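Fotbridge Beeswax Furniture Polish, 752 ml tin

Skenton Home > Wood care > Polishes and waxes
Product code 752-FB
In stock at Maldonado Street. Allow a bit longer for country deliveries.

A soft, spreadable polish for bare, oiled or previously waxed timber. It won't fix a wobbly leg or the colour you chose in April, but it will make a tired sideboard look as though someone cares.

The recipe comes from Themba Shezi, who restores chairs out the back of our shop and disapproves of anything in a spray can. It is beeswax, carnauba and a citrus solvent. The smell is orange peel with a hint of church, and it fades overnight.

How to use it
Dust first. Put a small amount on a cotton rag – smaller than that – and rub along the grain. Wait 14 minutes, or one cup of tea, then buff with a clean cloth. If the surface feels sticky, you used too much, and more buffing is your punishment.

One tin does 13 dining chairs or one very large table. Pale timbers will warm slightly in colour, so try it underneath first.

Not for
Polyurethane finishes, laminate, floors (unless you dislike your visitors), or anything that touches hot pans.

Storage
Lid on tight, out of the sun, away from flames. Wax softens in summer and firms up again when the weather does. Oily rags should be laid flat outdoors to dry before they go in the bin, as they can heat up when bunched.

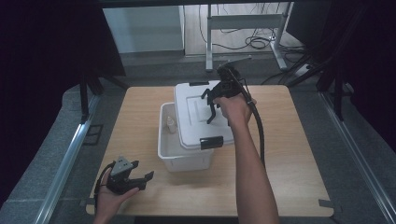 How often should I wax a table that gets used every day?
Twice a year is plenty. Wipe it with a barely damp cloth in between, and only add more polish when water stops beading.

Goes with
Bratico horsehair buffing brush
Fotbridge cotton rags, bag of 51

Customer review
"Bought it for one bookshelf. Have now done the bookshelf, the hall stand and my neighbour's piano stool. Tin is still half full. Lid needs a coin to open." – Sem Claeys, 2 Mar 2020

Returns accepted on unopened tins.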